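Reupholster or slipcover? gray ottoman, cat owner

hallway_moth
January 28, 2020
ok so I have a big round ottoman, light gray woven fabric, bought used. Fabric is sound but it's dull and the cat has opinions. Got a quote from Naidoo Upholstery for 1,709 which is insane for a thing I put my feet on. Do I recover it myself or just buy a slipcover? Never done piping. Own a staple gun. That's it.

pinking_shears
Slipcover. Elastic hem, done in an afternoon. Round is easy if you cut the top panel right.

Jornard_fan
Disagree. Slipcovers on round stuff twist every time somebody sits down and you spend your life tugging it back. Staple it properly. Pull from the center out, opposite sides, like stretching a canvas.

pinking_shears
Mine doesn't twist. Non-slip mat underneath, the rug kind.

Jornard_fan
then yours is the only one

bpylypenko
What's the weave like? If it's tight, cats mostly leave it alone. Loose or loopy and they'll shred it whatever you do. I'd clean it before spending anything. Upholstery brush, barely damp cloth, test a hidden spot first.
-- Bohdana Pylypenko

hallway_moth
fine weave, pretty flat. Didn't think of just cleaning it tbh. Leaning toward keeping the fabric now, maybe new batting on top becuase the middle has gone soft. Edge is still nice and round so I don't want to mess with that part.

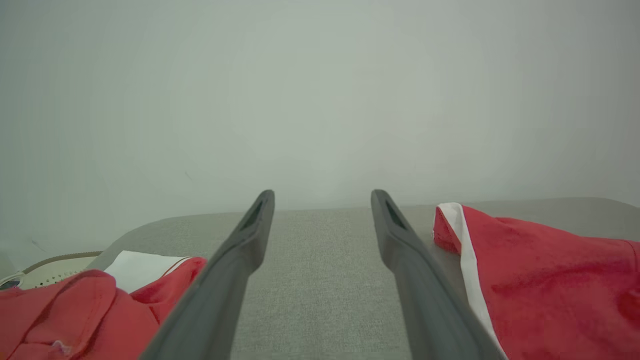 Also what foam do people use? The store had Clinon and something with no label at all.

pinking_shears
High density, two inch. Don't go cheap on foam, it's flat by June.

Jornard_fan
Batting alone won't fix a soft middle. You need foam then batting over it. And if you're pulling the cover off for that you might as well put new fabric on, which was my point.

bpylypenko
Not if the old cover is good. Pull the staples slow with a flat screwdriver and it goes right back on. I paid 40 for a foam round at Hondiser, they cut it while I waited. Bring the diameter.

hallway_moth
ok measuring tonight. will report back on the foam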